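Grera Closet Hand

Hangs and fetches clothes from an ordinary garment rack
Sold and supported by Badavholm

Availability: rental program open, next shipments in November
Fits: freestanding racks, wall rails and most closet rods
Comes with: arm and hand, floor stand, charging lead, hanger starter pack, printed guide

Can it do my laundry yet?

We get this question more than any other, and we'd like to answer it before you scroll down to the ordering section. No, it can't do your laundry. It can do one piece of your laundry, the piece at the very end when clean clothes on hangers have to get from wherever you left them to the place where they live. It also does that job backward, so it can bring you a shirt in the morning. Between the basket and the hanger there is still a person, and for now that person is you.

If that sounds like a small thing, we understand. It sounded small to us too when we started. Then we spent a long stretch of evenings in other people's bedrooms watching how they put clothes away, and we came to think that hanging things up is a pretty good test of whether a machine is ready to live in a house. Cloth doesn't hold its shape. A hanger hook is thin and swings about. Every rack has its own height, its own brackets and its own wobble. And the room around it is full of a bed and a fan and somebody's shoes, and none of it was laid out with a machine in mind!

So this page is longer than most product pages, and we hope you'll bear with us. We would rather you knew what you were renting.

What it does well

Hangers with a firm body are its favorite. Wood is best, thick molded plastic is nearly as good. The hand takes hold of the garment and the hanger together, up at the shoulder and neckline, and carries the pair of them as one thing. People usually pick up a hanger by the hook, and our early versions tried to do the same, but a wire hook turns in the fingers and the shirt ends up facing the wall. Holding it at the collar solved most of that. It does mean the fabric gets a light squeeze, so a freshly pressed collar may want a quick pat afterward.

Shirts, T-shirts, sports tops, light jackets and blouses with a normal neckline all go up nicely. It will also work on a rack with two rails, one set behind the other, which is how a lot of folks in small bedrooms keep coats and shirts on the same stand. It uses the front rail for everyday things and leaves whatever is hanging behind alone unless you ask for it by name in the app.

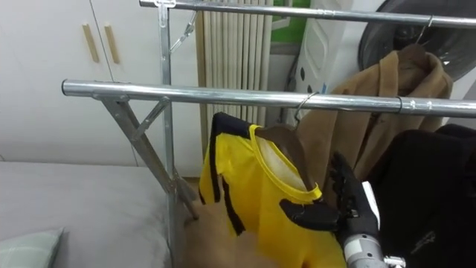 What it does slowly, or not at all

Long winter coats. The hand can hold one, but the weight at the bottom starts to swing as soon as the arm moves, and the software waits for the swinging to die down before it goes near the rail. You can hang up a coat yourself and be halfway down the stairs in that time. We leave coats switched off when the unit arrives, and you can turn them on in the settings if you have patience to spare.

Thin wire hangers from the dry cleaner. They bend, and the hand can't always tell a bent hanger from a bent shoulder seam. Please swap them out. The starter pack will get you going, and any sturdy hanger from a department store will do after that.

Straps, slips, scarves and anything with a wide open neck. These slide off. Fathima Biswas, who runs our home trials, keeps a silk camisole in her desk drawer that has beaten every version of the software so far, and she is in no hurry to see it lose.

Putting the garment on the hanger in the first place. This is the big one. Getting a hanger into a shirt takes two hands and a kind of knowledge in the fingertips that we haven't been able to build for a price a household could pay. We have a version in the workshop that manages it with a stiff cotton shirt laid flat on a table, on a good day. We aren't selling that version and won't take deposits on it.

Buttons, zippers, folding, matching socks. Not this machine.

How the home trials went

Over the trial period the Closet Hand was asked to hang 676 garments in real bedrooms, with the owners' own clothes on the owners' own racks. We're proud of that work and a little humbled by it. Shirts went well from the start. Crowded rails went badly, and they went badly in a way we hadn't planned for. In our workshop we had always left generous gaps between hangers, and hardly anyone at home does. The hand would arrive at the rail with a nice blue shirt, find no room, and go back to ask for help.

It now looks for a gap before it picks anything up. If there isn't one, it tells you so and stays put. It doesn't push hangers aside to make space. Some of our trial families asked for that, and we did try it, but the pushing knocked too many things onto the floor. We may come back to it.

The other lesson was about mornings. We had imagined people would want the machine to put things away at night while they slept. What they liked was having it bring out tomorrow's clothes (one household had it fetch the soccer uniform at 6:30 and wouldn't hear of giving it back until the season was over). Fetching is the easier direction for the machine as well. Lifting a hook clear of a rail takes less care than setting it down on one, and if the first try misses, the shirt is still hanging safely where it was.

Getting your rack ready

Most racks need nothing done to them. Round steel tubing is fine, shiny or painted. Folding racks are fine too, as long as the joints are locked and the bolts at the brackets are snug. Give the top rail a gentle push with your palm. If the whole rack sways, tighten it before you set up the stand.

Very shiny rails used to be a trouble for us. Bright streaks of light along the top of the metal would fool the machine into thinking the rail sat a little higher than it did. The current software handles this much better, though we still suggest you avoid pointing a bedside lamp straight at the rack.

Leave enough floor in front of the rack for the stand and for the arm to swing through. Beds are fine nearby. Trailing blankets are less fine. If you keep a fan close to the rack, turn it off while the hand is working, as moving sleeves confuse it.

Keep children and pets out of the work area. The arm stops when it meets resistance, and it stops gently, but it shouldn't be treated as a toy, and a cat will treat it as one.

What you'll find in the box

The arm comes in one carton and the floor stand in another, so that's 2 cartons in all. You'll want a second person for the stand. The arm clicks into its collar and locks with a lever, and then you plug in the charging lead and follow the guide, which has large drawings and very little text.

The finger covers are made for us by Rinaldi. They wear down with use and they're meant to be changed. A spare set is packed under the tray, and plenty of customers miss it, so do lift the tray out. Wipe the covers with a damp cloth when they look dusty. Dusty fingers slip.

The app is by Goken and runs on most recent phones. You can name your clothes in it or not bother. Plenty of people just say "front rail, left end" and get along very well.

Renting and returning

We rent the Closet Hand and don't sell it outright. The hardware is going to change a good deal, and we'd hate for you to own the early one. The shortest rental is four months. After that you can keep going month by month, trade up when a new version ships, or send it back. Collection is free and we bring the packing.

Repairs are included, apart from drops from a height and liquids inside the wrist. If the hand damages a garment, write to us with a picture and tell us what it cost. We'd like to see the garment, too, if you can spare it, as it helps us work out what went wrong.

A few things people write in to ask

Will it work in a walk-in closet? Usually, if the stand fits through the door and the light is decent. It doesn't see well in the dark.

Is it loud? There's a low whir when the arm lifts and a tick when the hook lands on the rail. Light sleepers may notice the tick.

Can two people share one? Yes, and you can each have your own end of the rail set up in the app.

Is it faster than I am? Not even close, unless you have trouble reaching or gripping, in which case it may well be. Many of our longest renters have sore shoulders or stiff hands, and their letters are the ones that get pinned up in the workshop.

To join the list for the November shipments, fill in the rental form with the height of your rail and a rough idea of what you hang on it. We'll write back with a date.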